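Fultport Zine and Small Press Fund
Call for contributors and seller-participants

The Fultport Zine and Small Press Fund invites applications from writers, illustrators, printmakers and bookbinders to take part in its next collected edition. The edition will be sold to raise money for the Baltham Family Welcome Service, which gives practical help to families who are newly arrived in the district and who are waiting for decisions on housing, schooling or immigration status. Applications are open now and will close at 5 pm on the last working day of March.

Background

The Fund was set up by Yufang Lei and Deming Shen as a means of putting the proceeds of small publications to charitable use. It holds no permanent stock and employs no staff. Each edition is edited by a different person, printed once, and sold until the print run is exhausted. All income from sales, after the cost of paper, printing and postage, is paid to the chosen beneficiary.

The previous edition supported a school uniform exchange. The coming edition, edited by Wanting Kong, has the working title Hou and takes as its subject the act of waiting: for news, for a bus, for a door to be answered, for bread to rise. Contributors are free to interpret the subject broadly. Work which deals directly with migration is welcome but will not be given preference over work which does not.

What we are looking for

We expect to select about 10 contributors. Each will be given between two and four pages of the finished publication. We will consider:

short prose and essays of up to 900 words
poems, including poems in translation where the translator holds permission
comics and drawings suitable for printing in two colours
recipes, letters, lists and other everyday forms of writing
photographs, provided that they will reproduce clearly in a single ink

Applicants need not have been published before. We particularly encourage applications from people who have lived experience of the beneficiary's work, whether as clients or as helpers. Contributions in languages other than English may be submitted with a plain English summary, and the editor will arrange for a full translation to be printed alongside the original.

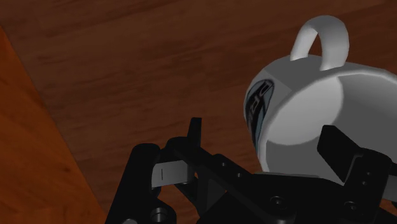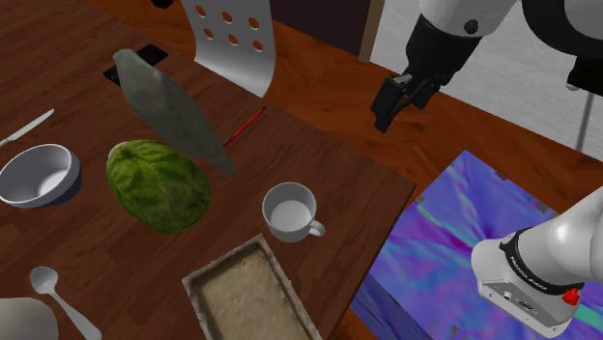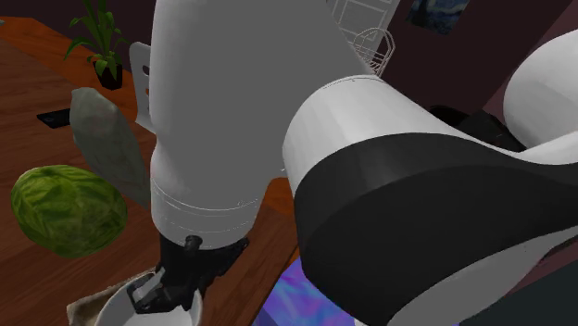 What participation involves

Selected contributors will be asked to submit finished work within six weeks of receiving an offer. The editor may suggest changes, and no change will be made without the contributor's written agreement.

Contributors will also be invited to join one of the 3 assembly sessions at the Dasireo Rooms, Baltham, at which the printed sheets are folded, collated and stapled. Attendance is not compulsory and will have no bearing on selection. Sessions run from 10.30 am to 4 pm, with lunch provided. The building has step-free access from the rear yard and an accessible toilet on the ground floor. Anyone wishing to bring children should let us know beforehand so that suitable arrangements can be made.

The print run will be 200 copies. Each contributor will receive 2 copies without charge and may buy further copies at the cost of printing.

Seller-participants

A separate group of participants is sought to sell the edition at fairs, community events and places of work. No creative work is required for this role. Seller-participants will be given a fixed number of copies, a receipt book and a short written guide to handling donations. They must be aged 18 or over and must be able to return all money and unsold copies within one month of the event concerned. Travel within the district will be reimbursed on production of a ticket or receipt. Persons who wish to sell through their own shop or website should say so in their application, giving the address.

Payment and rights

The Fund does not pay a fee for contributions. Reasonable expenses for materials may be claimed, if agreed with the editor before the money is spent. Copyright in all work remains with the contributor, who grants the Fund permission to print it once in the edition named above. The Fund will not publish contributions online or reprint them without a further agreement in writing. Contributors may appear under their own name, under a pen name or anonymously.

How to apply

Contributors should send:

a brief statement of no more than 300 words describing the proposed work
one sample of previous or current work, finished or unfinished
a note of any access needs, including a preferred way of being contacted

Seller-participants need send only a short letter stating where they expect to sell copies and whether they have previously handled money on behalf of a charity or community group.

Applications may be made by post or handed in at the front desk of the Dasireo Rooms, marked for the attention of Shaohua Lü. Originals should not be sent, as the Fund cannot undertake to return them. Applicants who would find a written application difficult may ask at the desk for an appointment to apply in person.

Selection

Applications from contributors will be read by Wanting Kong and Zeyu Guo, with names removed. All applicants will be told the outcome in writing, and those who are not selected may ask for brief comments on their proposal. Seller-participants will be appointed in the order in which suitable applications are received.

A statement of the money raised and the costs deducted will be sent to every participant once sales have closed. Copies will also be available to members of the public on request at the Dasireo Rooms.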